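The white cabinet, one month later

Several people asked me what happened with the white cabinet, so I write a little about it. In my last post I was complaining that it is too pretty for me. I still think so, but now I use it every day and I complain less.

For the ones who are new: I bought the cabinet in July from Gareth Wragg, who was closing his small tea shop in Tisbridge. He wanted to sell it quickly and I wanted somewhere to keep my mugs, so we agreed in one evening. The moving company, Caldeira, brought it up 28 steps to my apartment. One of the two men asked me if it was for a child. I said no, it is for me, and he was very polite after that.

The first weeks I did everything wrong. I filled every shelf on the same day, with books and jars and all the small things which before were living on top of the refrigerator. It looked like the window of a pawn shop. My neighbor Ankica Ristić came for coffee, looked at it for a long moment and said, "You have bought a nice thing to hide it." She was right, so I took all out again and washed the shelves with warm water and a little soap.

Since then I am putting things back slowly. My rule is that a thing can go in only if I would miss it in the other room. The middle part I arranged first, as it is what I see from my chair when I have breakfast.

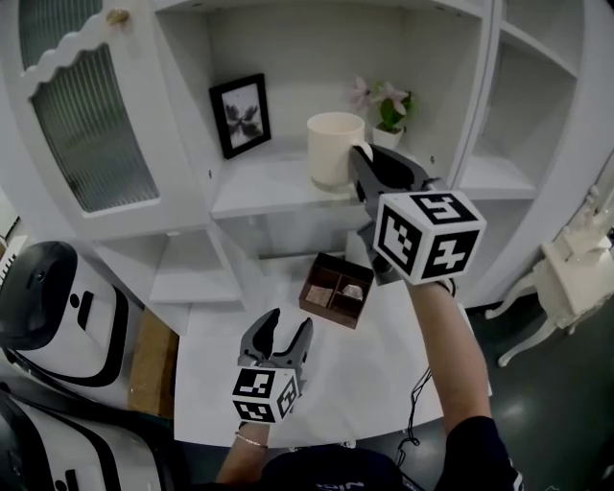 The middle shelf with the print, the mug and the pink flowers. The tray with compartments is on the tabletop.

The print was the hardest decision. It has a black frame, and I was afraid that black would be too heavy with so much white. First I had it on the wall in the hallway, where it was too dark to enjoy the plants on it. Now it leans against the back of the cabinet and I did not need to make any hole, which my landlord will appreciate.

The mug is from Lunia, a little pottery place near the station in Vusow. I like that it is not shiny. I keep it in the middle with the handle to the right, so I can take it in the morning when I am not yet a complete person. For this reason the plant must stay behind it. When the plant was in front, I was pushing the flowers with my sleeve every time.

The column of small shelves on the right side is still empty. My friend Chanida Khamphan thinks I should put spices there, but I do not want to look at spices from my chair. Maybe tea – or maybe I leave it like this until winter. I discovered that I like to have some empty places in a piece of furniture. In my parents' home there was never one.

The door I have not solved. The ribbed glass is my favorite part of the whole cabinet, and I would like to keep behind it something with color, so that it shows only a little. I tried a blue bowl and it was too much. Next I will try the yellow napkins, if I find all 7 of them.

One practical question for the readers: what do you use for cleaning the grooves in ribbed glass? I tried a soft toothbrush, and it works well but it takes the entire evening. If you know something faster, please write it in the comments.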